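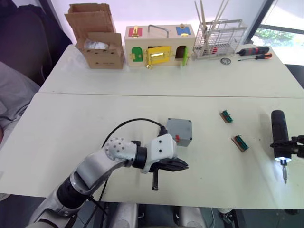
How to Run a Treasure Hunt at a Birthday Party

A treasure hunt fills the slow part of a party, usually the stretch between the last guest arriving and the cake. It works indoors or out. The version below is for ages 5 to 8 and takes half an hour to play.

What you need

Index cards or stiff paper
A marker
Removable tape
One small box or tin with a lid for the treasure
Gold foil coins, stickers or erasers
One paper bag per child, with the name on it

Step 1. Pick the route

Walk through the house or yard and choose seven hiding places. Keep them all at a child's shoulder height or lower. Stay out of the kitchen if anyone will be cooking. The last stop should be a spot with enough floor space for the whole group to sit down, so the treasure can be opened together.

Write the stops down in order on a sheet of paper and keep it in your pocket. You will want it when a clue goes missing.

Step 2. Write the clues

Start from the last stop and work backward. Each card sends the group to the next place. For children who can't read yet, draw the object or print a picture of it. For readers, two short lines are enough:

"I have four legs but cannot walk.
Look under me before you talk."

Number the cards on the back. The number is for you, and the kids don't need it.

Step 3. Fill the treasure box

Count on 11 coins per child. For nine or ten guests, a bag of 100 is enough, and you may have one or two left over. We order the 112-piece bag from Ekström for our parties in Raltau, which leaves a few spares for brothers and sisters at pickup time. If you have children under 4 in the group, leave out anything small enough to swallow.

Close the lid and tie a ribbon around the box. Don't use packing tape. It takes too long to get off with everyone watching.

Step 4. Hide everything

Put the cards out on the morning of the party. Outdoors, wait until just before the guests arrive and slip each card into a sandwich bag. Keep card 1 with you.

Step 5. Play

Gather the children and read the first clue out loud. Give each child a turn at reading or holding a card. If one runs ahead, make that child the "keeper of the clues," with the job of collecting the used cards in order.

At the last stop, have everyone sit before the box is opened. An adult hands out the coins, straight into the named bags.

For a mixed age group, make two sets of clues on different colored paper that end at the same box. Start the younger set a few minutes early. 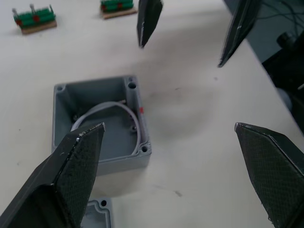 One mother in Bernitz wrote to us that her group finished in ten minutes, and asked how to stretch it out. Add a small task at every second stop. Hopping to the next clue works, and so does a five-piece puzzle made by cutting up the card.

Tistia Kids' Parties, Raltau | Contact us | © 2022 Tistia | Back to top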